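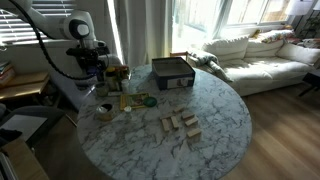 5 June 2024
By Ashley Clegg

The Brandis arrives with a setup guide, a phone number for when the setup guide fails, and a man named Cyril Kettle. Cyril is included in the first month's rental. He drinks his tea black and will not be drawn on whether the thing is worth the money.

Gresance, the company behind it, calls the Brandis a "home tidying service". You pay $400 a month, for which you get one robot arm, its gripper and a nightly software update that has so far improved mine in ways I'm unable to detect. The pitch is simple enough: leave your mess on a table, name the container it belongs in, and go and sit on the couch.

I gave it wooden blocks to begin with, the sort every household with a child owns and treads on. The brochure puts a small box of them at five minutes. Mine took 18, including a long pause over one block that I can only describe as brooding.

"It's planning," said Cyril.

I plan in much the same way, usually in front of the fridge.

Once moving, the arm is pleasant company. It's quieter than my dishwasher and a good deal more careful with glass, so I was happy to leave the jars where they were. My neighbour Anselmo Brito came over to watch for a minute and stayed around 2 hours – he has since asked twice whether it does socks. It does not do socks. Socks are coming in November, according to Gresance, as a paid extra.

The other catch is floor space. You'll want a solid table and room to walk past without ducking, and anyone in a one-bedroom flat should measure up before signing. The minimum term is 5 months. Cyril goes home after the first, and I've noticed I am already rationing the biscuits so he'll have something to come back for.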